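Participants wanted: home recording study on hand-held grippers, paid, starts in October

Odoi is looking for people who will record ordinary tidying jobs in their own homes with a hand-held gripper. We pay 39 dollars per accepted session. Before you apply, please read why we are running it, as the reason affects what we ask you to do.

Last year the Widitz group reported that a robot arm trained on 779 home recordings could put toys into a box in rooms it had never been run in. We would like to believe it. We have read the paper several times and still can't tell how many of those rooms had the same box, the same light and the same few toys. When we ran their method on our own arm, called Tesa, it did well on our lab table and poorly on a bed. A lab table is flat and gray and has one lamp over it, so we don't think much of the first result either.
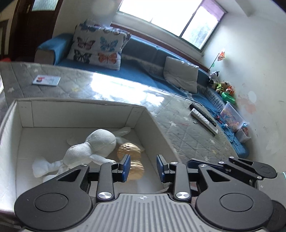 What we need is 800 new recordings from homes that differ from each other. Please don't clean up first. Sun on the mattress, remotes left lying out and toys piled on the sofa are all fine with us. We also want the attempts where you miss or drop the toy – a lot of published sets seem to have very few of those, and we have our doubts about that.

You should be 18 or older, have a bed or sofa you can work on for two hours, and be able to hold the gripper in one hand. No technical background is needed. People who have recorded for Clumard before may apply, but tell us, because we'll count your sessions separately.

You will not be teaching a robot to do your housework. The likeliest result, in our view, is a paper saying the earlier numbers were too high. If we turn out to be wrong we'll publish that too, with the recordings.

Sessions can start any time between 9 a.m. and 6 p.m. Faces and mail should be kept out of view. You can withdraw your recordings until the set is released.

To apply, send us a short note on the rooms you have and what's usually lying around in them.

633 views
39 shares
7 comments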